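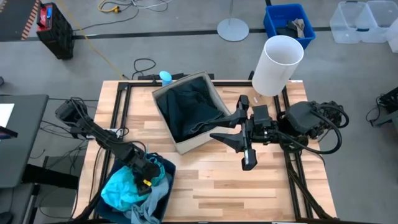
How to work out growing degree days for your own field (and what to do with the number)

Quick one, planting is close and I keep getting the same emails. So, GDDs, start to finish, with a notebook and a cheap thermometer. No software needed. A spreadsheet helps later.

What you need

A max/min thermometer, or a logger that saves the daily high and low.
A spot to hang it. More on that below.
Your planting date.
Five minutes a day. Less if the logger does it.

Step 1. Put the thermometer in the right place

Shaded, about five feet up, over grass. Not on the south wall of the machine shed. Not over gravel. I had mine on a light pole by the grain bins one year and it ran hot all summer, every sunny afternoon, and my numbers were junk by July.

If you don't have a proper shield, a white louvered box works. Air has to move through it. Solid box with a lid is an oven.

Reset it the same time each day. I do 7 in the morning. Evening is OK too but pick one and stick to it. If you read in the morning, the high you're looking at is yesterday's high, so write it on yesterday's line. People mess this up constantly.

Step 2. Write down the high and the low

Two numbers. Whole degrees Fahrenheit is plenty. Don't bother with tenths.

Step 3. Fix the numbers that need fixing

For corn we use the 86/50 method. Corn doesn't do much below 50 and doesn't speed up any past 86. So:

High over 86, write 86.
High under 50, write 50.
Low under 50, write 50.
Low over 86, well, move somewhere else. But write 86.

Do this BEFORE you average. Not after. If you average first on a day with a cool night you will come out low, and it adds up over a month.

Step 4. Do the math

Add the fixed high and the fixed low. Divide by 2. Subtract 50. That's the GDDs for the day.

Say the high was 90 and the low was 62. High becomes 86. Low stays put. 86 plus 62 is 148, half is 74, minus 50 is 24. So 24 for the day. Decent corn weather.

Cool one now. High 68, low 41. Low becomes 50. 68 plus 50 is 118, half is 59, minus 50 is 9.

Miserable day, high 48, low 35. Both become 50. Zero. It never goes negative, if you got a negative number go back to step 3.

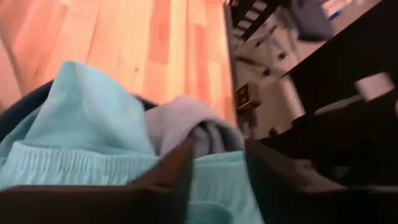
Step 5. Keep a running total

Start the day after planting. Each day, add the new number to the old total. One column for the daily, one for the total. In a spreadsheet the daily column is

=(MAX(50,MIN(86,B2))+MAX(50,MIN(86,C2)))/2-50

with the high in B and the low in C. Copy it down. The total column is just the line above plus todays number.

Missed a day? Use the nearest station you trust. Or average the day before and the day after, fine for one day, bad for a week. Mark it with a star so you know later it was a guess.

Step 6. Compare it to something

A total by itself doesn't tell you much. Three things to hold it up against.

Emergence. Corn usually wants somewhere in the low 100s of GDDs from planting to spike through. Cold soil, crusting, deep planting, all of it can stretch that out. If you're well past it and see nothing, get the trowel and dig. Look for corkscrewed shoots and rotten seed.

Leaf stage. Early on, a new collar shows up every 80 or so GDDs, then faster once you're past V10. Good for guessing when you'll hit a spray cutoff. Still go count collars before you spray. The label doesn't care about your spreadsheet.

Black layer. Seed companies list a GDD rating to maturity for each hybrid. Check if it's counted from planting or from emergence! They don't all do it the same way and the gap is bigger than you'd think.

Two fields, same county

Why bother with your own thermometer when the state puts out a map? Hills, creeks, trees.

Precious Barredo farms the bottom ground near Tevotton and kept a logger there all last season, plus a second one up on the ridge. Same hybrid in both. By the end of August the bottom was 183 GDDs behind the ridge. Cold air drains down there on clear nights and sits. The afternoon highs were close to the same, it was nearly all in the lows. Her ridge field black layered well ahead of the creek field. The map had them as one color.

She sent me the whole log, thanks Precious. Her ridge total from April through October came to 3,698. That's calendar GDDs, not from planting, so don't go matching it to a seed tag.

Estimating the finish

Late planting? Take your hybrid's rating, subtract what you've got so far, and divide what's left by a normal day for the time of year. Where I am 19 a day is fair for early September and it drops off quick after that, so do it a week at a time, don't run one number all the way to frost. Then put your average first freeze date next to it. If black layer lands after the freeze date you want to think about a shorter hybrid or a silage plan now, not in the fall.

One note, late planted corn does tend to need fewer GDDs than the tag says. There are extension tables for the adjustment. Use the one for your own state.

Common mistakes

Using the app temperature. It's probably from the airport.
Using the soil temp. Different thing. Good for deciding when to plant, no good in this formula.
Forgetting the 86 cap in a hot spell. Your total runs way ahead and you think you're fine.
Base 50 on everything. Wheat and peas use a lower base, look it up. Beans, most people go by day length and stage anyway.
Starting over after a replant and not writing the new date down. Write it down.
Dead battery. Check it in June.

Loggers

Got asked again which one. I've run a Lesura for a few seasons and it's been OK, the download cable is fussy. Before that a Kana, which quit after a wet spring. Whatever you buy, hang it next to a plain glass thermometer for a couple days first and see if they agree. If it's off by the same amount every time, just correct for it. If it's off by a different amount every time send it back.

Frost dates and how to read a freeze probability table are on the next page. Haven't finished the bit on hay drying days yet, will get it up before first cutting.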